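Startseite › Küche & Haushalt › Ratgeber › Edelstahldosen

Edelstahl-Brotdose: Geruch und Flecken loswerden

Von Orsolya Bodnár, 8. Mai 2021

Auf der Packung der Wulano-Dose steht »geruchsneutral«. Das mag für das Blech gelten. Für den Dichtungsring gilt es nach einer Woche Zwiebelmett jedenfalls nicht mehr. Die meisten Tipps, die dazu herumgereicht werden, halte ich für Zeitvertreib. Kaffeesatz über Nacht? Danach riecht die Dose nach Kaffee und Zwiebel.

Was Sie brauchen: Natron, Haushaltsessig, ein Holzstäbchen, ein weiches Tuch. Den Spezialreiniger von Vustis können Sie kaufen, ich habe keinen Unterschied zu Essig bemerkt.

1. Dichtung herausnehmen
Mit dem Holzstäbchen unter den Ring fahren und ihn rundum anheben. Kein Messer, Silikon reißt schnell ein. Wenn sich der Ring gar nicht lösen lässt, ist er verklebt, und dann würde ich die Dose ehrlich gesagt zurückgeben.

2. Ring einlegen
Zwei Esslöffel Natron in eine Schüssel mit heißem Wasser, Ring hinein, acht Stunden stehen lassen. Zsolt Katona schwört auf elf – ich habe beides probiert und rieche nichts, was für die drei Stunden mehr spricht.

3. Blech behandeln
Bläuliche oder weiße Schleier sind meist Kalk. Einen Teil Essig auf drei Teile Wasser, kurz einwirken lassen, abspülen. Essig und Natron bitte nicht zusammenkippen: Es schäumt hübsch und hebt sich gegenseitig auf.

4. Trocknen
Mit dem Tuch nachreiben, Ring und Dose getrennt an die Luft. Mikrofaser muss nicht sein, ein altes Baumwollstück tut es auch. Fusselt der Stoff, vorher ausschütteln.
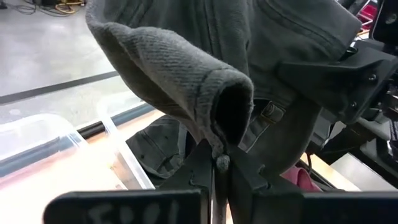 Grauer Baumwollstoff mit Rippbündchen, leicht verpillt

5. Zusammensetzen
Erst wenn die Nut trocken ist. Und dann offen lagern, mit dem Deckel daneben.

Hilft das alles nicht, kostet ein Ersatzring weniger als jeder Reiniger. Ob er in Ihre Dose passt, steht leider selten dabei, also vorher den Innenrand messen.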